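December, notebook 3, bench by the window

Second go at the two-chamber chips, and this time the axons crossed! Writing it all down before I forget which tweak did what.

Quick recap for Milan, who has missed most of this. The old design (Tekel) had straight channels between the chambers, all the same width, and the neurites went through from both sides as they pleased. Fine for pretty pictures, useless if you want to know which side is talking to which. The new one (Belmonte) has tapered channels, wide at the sending side and narrow at the receiving side, so the growing tips should find the way in easily from one end and mostly miss it from the other.

Casting. Mixed the PDMS 10:1 as usual, degassed until the bubbles stopped, poured slowly from one corner. Baked overnight at 65. The master came away clean, which I put down to the fresh silane coat – last month's batch tore in the channel region and I lost half of them. Punched the wells from the channel side so the ragged edge ends up on top. Plasma, bond, ten minutes on the hotplate, then water in straight away to keep the channels wettable.

Coating was poly-lysine overnight, three rinses, then laminin for two hours. I used to rush the rinses. Tipene was right about that and I owe him a coffee. The cells look so much happier, with hardly any clumping at the well edges.
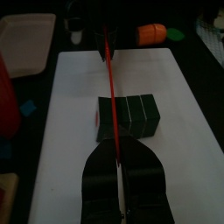
Seeding: cortical on the left, striatal on the right, both from the same prep. Left the chips flat in the hood for 20 minutes before topping up. Kept the left wells slightly fuller so that any flow runs the way we want. Half medium change every third day, receiving side first, with a new tip for each chamber.

Day 4: first growth cones inside the channels from the left. Lovely thing to see, they nose along the wall and then suddenly go for it. Nothing from the right yet.

Day 9: scored the lot. Of 600 channels checked, 331 had at least one axon all the way through from the cortical side. I haven't finished the reverse count and won't quote a number until Milan has scored it blind, but flicking through the stacks I had to hunt for them. Very, very promising.

Less good: one chip leaked between chambers (dye came through within the hour). Bond failure at the lower corner, probably a fingerprint. Binned. Chip Jedis-2 also has a scratch across the channel entrances, so it's out of the count but I'm keeping it going as a staining practice piece.

Spin speed for the next master: 3000 rpm for the thin layer, same as this one. Please don't change it without telling me, the channel height is just low enough to keep the cell bodies out and I'd like it to stay there.

To do
– tau and MAP2 staining on day 12
– ask Tipene if the Dradano rig is free for calcium imaging, mornings if possible
– stimulate left, record right, then swap. If the right chamber lights up and the left stays quiet the other way round, I will be unbearable for a week
– order more laminin, we're on the last vial
– relabel the incubator shelf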